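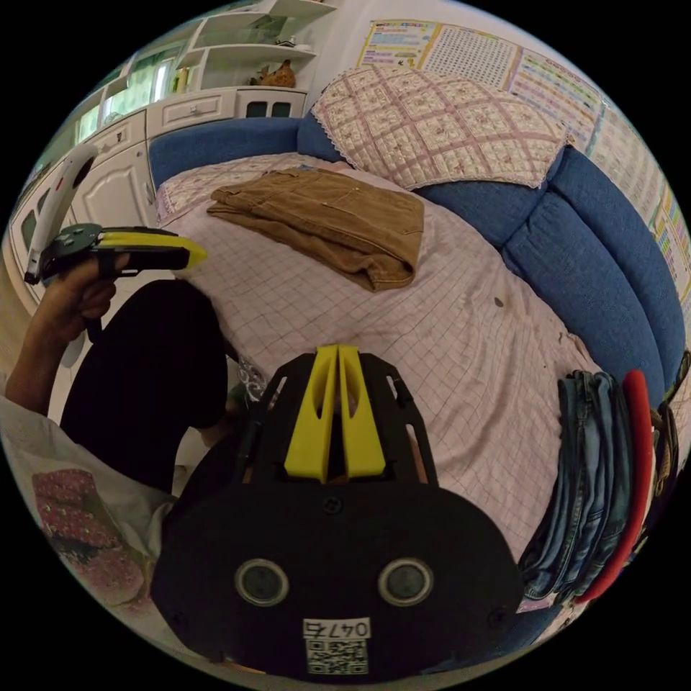
Folded trousers and the hand-held grippers, home session, January work.

The folding study at Zesard has reached a point at which its method can be set down in plain terms. I have been asked for such an account several times since July, chiefly by readers who followed the earlier notes on towels, and I have delayed it until the second round of results had been checked by Vasanthi Gounder. Her review was completed on 2nd January.

The question we put to ourselves was a narrow one. A policy trained only on human demonstrations, recorded with hand-held grippers in ordinary homes, had learned to fold thin cotton items to an acceptable standard. It performed poorly on heavier cloth. Denim and corduroy hold a crease in a different manner, and the waistband of a pair of trousers is several times thicker than the leg. We wished to learn whether the fault lay in the number of demonstrations or in the kind of demonstrations collected.

Sudheer Kotian designed the comparison. Two training sets were prepared, each of 1,000 demonstrations. The first was recorded on a flat table under even light. The second was recorded in homes, on beds, sofas and other soft furniture, with whatever covers and cushions the household normally kept there. Operators in the second group received no instruction on where to stand or which end of the garment to approach first. They were told only to finish each fold and to release the cloth cleanly. Both sets were then used to train the same model with the same settings, and the resulting policies were tested on 9 garments absent from either set.

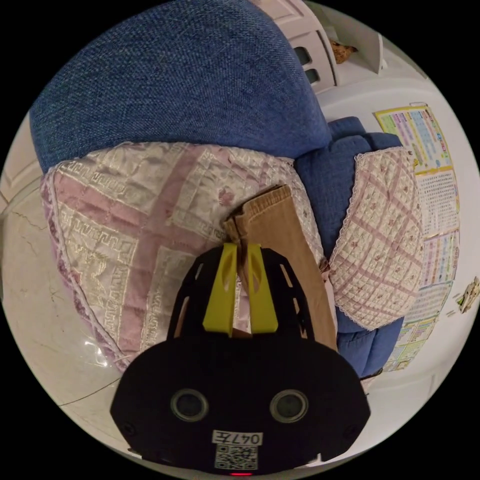 The moment of the pinch proved to be the part of the task that separated the two policies. On a hard table, the fingertips can be pressed down until they meet resistance, and the cloth will bunch between them in a predictable way. A cushion gives way under the same pressure. The operators working in homes had adjusted for this without being told to do so, coming in at a shallow angle and closing on a fold that was already raised. The policy trained on their recordings reproduced this approach on most garments. The table policy continued to push downward and frequently closed on nothing, or took hold of the cover beneath along with the garment.

Two limitations should be stated. The home policy was slower on the table than its counterpart, and we have not yet found the cause. It also had difficulty when the garment and the surface beneath it were close in color. Narayanan Varma believes that the second problem can be addressed by recording more sessions with matching cloth, and he has begun to prepare a list of suitable pairs.

The written report is with Charmaine Makhubela for comment. I will post the table of results once her corrections have been entered.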